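Tallar cell 2: weekly check, grasp data collection
Date: 2019-07-13
Checked by: Jerome Panganiban
Run set: Tinska, mixed household items

1. Emergency stop, bench side. Pass.
2. Emergency stop, door side. Pass. Label worn, new one ordered in June and still not here.
3. Arm speed limit set for collection. Pass.
4. Cables along the arm. Pass with comment. Look at the loop near the gripper again at the next check.
5. Bin surface. Comment. Coating is worn on the sloping panel and there are scrapes on the floor. No sharp edges felt. Carry on using.
6. Bin clamp, upper left. Tight.

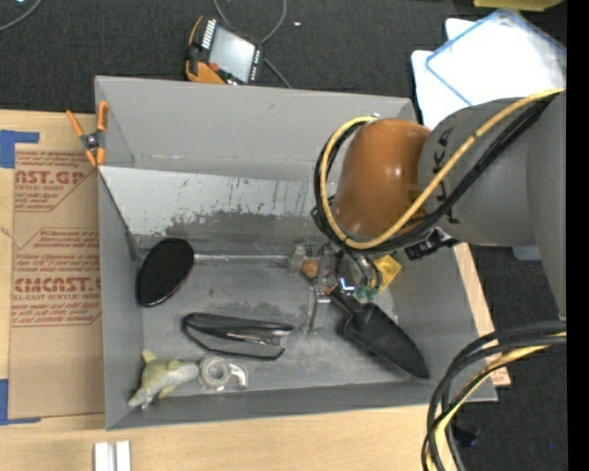 Item 7, bin contents: trowel at the gripper, stapler lying open on its side.

7. Objects in bin. Comment. Stapler to be emptied of staples before it goes back in. Trowel may stay in the set, but stop the run if the blade catches on a wall.
8. Floor by the table. Action. Keep the handheld unit off the carpet behind the bin.
9. Logging. Pass. 976 attempts saved, 46 marked for a second look by hand. Failed grasps are to be kept and labelled as failed, as Tamelska asked.
10. Object swap. Due every 200 attempts. One swap was late. Written up in the cell log.

Cell may run. Items 2 and 8 stay open.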